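## 7. When the arm folds in on itself (Drorach fault 77)

Sooner or later you will ask the arm for a pose it can't hold, and it will do its best to oblige.

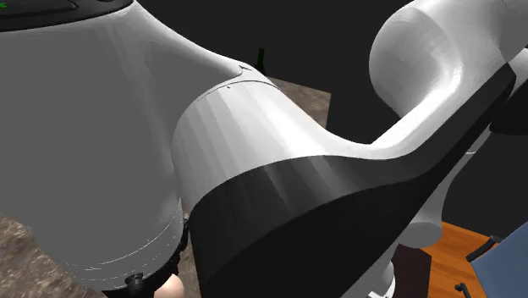
Fault 77 is a self-proximity stop. The planner has decided that two links are closer than the clearance you set, and it has frozen every joint to think about it. It will think about it forever. There is no timeout, and the Resume button stays lit the whole time, which we regard as the software's idea of humor.

This section covers clearing the fault in a Drorach simulated cell. If your cell is mirrored to a real arm, read the caution first.

> **CAUTION:** With mirroring on, every jog you make in the simulator is sent to the hardware. Turn mirroring off under **Cell > Link** and confirm the status bar reads LOCAL before you touch anything. Do not rely on remembering that you turned it off in June.

### 7.1 Clearing the fault

1. Press **Hold**. Do not press **Resume**. Resume sends the same target again, and you'll get the same fault with a higher number next to it in the log.
2. Open the **Joints** panel and switch from Cartesian to joint jog. Cartesian jog moves several joints at once to keep the tool on a straight line, and a folded arm has no room for that kind of ambition.
3. Set jog speed to 5 percent.
4. Move the viewpoint back until you can see the whole arm and the furniture near it. A close view hides whatever is behind the links, and chairs count as obstacles.
5. Find the pair of links named in the fault message. Jog the joint nearer the wrist first, in the direction that opens the gap. If the clearance figure drops, stop and go the other way.
6. When clearance reads 70 mm or more, press **Clear Fault**.
7. Jog to **Home** one joint at a time. The Home button is tempting – leave it alone until the arm is open.

**Note:** If the figure doesn't change whichever joint you jog, the collision model has come adrift from the visible one. Save the log, reload the cell and start again from step 1.

### 7.2 Finding out why

Clearing the fault does nothing about its cause. Go through these before running the program again:

- **Elbow preference.** Cells imported from Grarell arrive with this set to *Any*. The planner takes that literally. Set it to *Up*.
- **Target too close to the base.** Points near the base column force a tight fold. Move the work out, or move the base.
- **Missing obstacles.** Anything drawn but not registered is scenery, and the arm will drive straight through it. Check tables, chairs and small loose items on the work surface.
- **Clearance set to zero.** Somebody did this to make the fault go away. It works very well, up to the moment the program reaches a real arm.

At our Plusturport site, a Shukla import with the last two problems ran clean for about 2 hours in simulation. Elango D'Souza then turned on collision display and found the forearm had been passing through the base on every cycle. The program had already been marked approved.

### 7.3 Before you go back to Auto

1. Turn on **View > Collision Shapes**.
2. Run one full cycle at 5 percent and watch all of it.
3. Check the log for clearance warnings, including the yellow ones.
4. Reset the speed and save the cell under a new name.

If fault 77 comes back at the same point, delete that waypoint and teach it again from Home. Nudging the old one usually preserves the bad elbow setting along with it.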